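Re: Pruko license renewal
From: Samer Hourani

Heike Kröger wrote:
> Nolte wants 178 per seat again. Do we sign
> before March is out or move to Matgate?

Dont sign yet. 20 seats at Plirnberg, half never logged in.

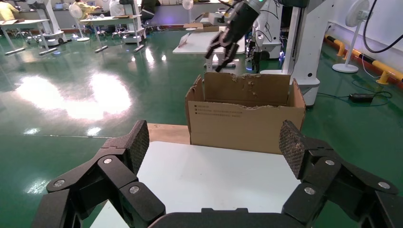 Matgate trial went ok, two imports failed, both old date fields. Will rerun tonite. Ticket 1306 if you want the logs.

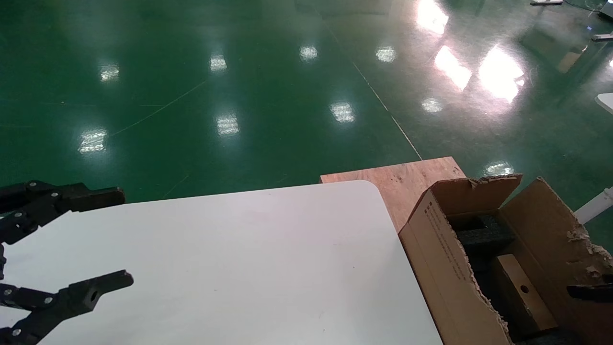

Recent threads
- VPN tokens
- Matgate export format
- Printer quota, again

Contact list owner | Back to top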